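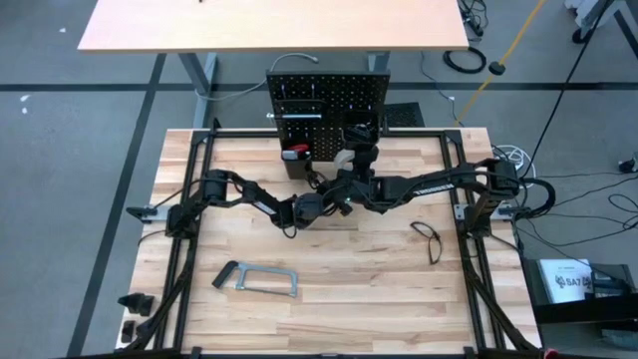
Newsletter > Workshop Notes > On Trial

Plovo two-arm bench: do we need one?

Vodadik have been offering the Plovo to small workshops since last March, and several members have asked whether we should club together for a hire. For your money you get a pair of arms on a framed table with a maple top, and a pegboard at the back for the tools. The brochure says it will "tidy, fetch and hand over". A hacksaw and a pair of safety glasses are fair enough as a test, being the sort of thing we all leave lying about. I would still like to know what happens with a saw that has a bent blade, or glasses folded shut.

Vodadik's man, Evaristo Bautista, quoted me 200 a month with two visits included. Setting up is extra. So is moving it, and I couldn't get a figure for either. Tharushi Navaratnam reckons it would earn its keep on the Ellery evenings. I can hang up a saw myself in less time than it takes to switch the thing on.

Then there's the cabling, which the brochure hardly mentions. Our floor is bad enough already.

Crescencio Bermúdez has the full price sheet if you want to read it. Views to him by 2/15/18, please, and do say whether you would pay towards it or just like the look of it.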